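Home | Opinion | Sheds & Garages | Letters | Subscribe

We use cookies to remember your preferences. Accept / Manage

Clear drawers won't sort you out

By Tatiana Slanina
2026-06-05
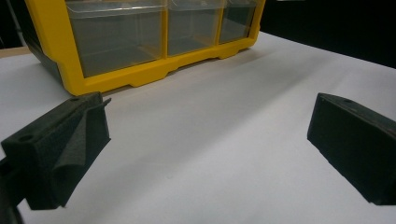 Clear drawers in a yellow organizer.

Every February somebody in my building decides this is the year of the small parts organizer. I have been that somebody. I've owned 15 little drawers, then more, and I still bought a packet of picture hooks last week that I'm sure I already had.

The pitch is that if you can see your stuff, you'll use it. I don't buy it. Clear plastic goes cloudy in a garage, and a heap of grey screws seen through a drawer front looks like any other heap of grey screws. You end up pulling the drawer open anyway. My father kept his in tobacco tins with a bit of masking tape on the lid, and he could find a washer faster than I can find my glasses.

Then there's the bright colour. I suppose yellow is meant to look like you mean business. It does make the thing easy to spot on a bench, but I've never lost the organizer. I lose what goes in it.

My neighbours on Wundthorpe swear by different sized drawers, big ones for the bulky bits and narrow ones for the fiddly ones. Fine, until you own a lot of fiddly bits and not much bulk. Then the big drawer becomes the junk drawer, and we all had one of those in the kitchen for free.

I'm not against tidying. If you repair things for a living and go through 1000 screws a month, get the drawers and label them. Most of us hang a shelf twice a year. We'd do better to throw out the mystery bolts and the spare bits from flat-packs that left the house years ago, then see what remains. Mine fit in two jam jars, and I've had no trouble finding the hooks.

Contact us | Copyright Talebi | Back to top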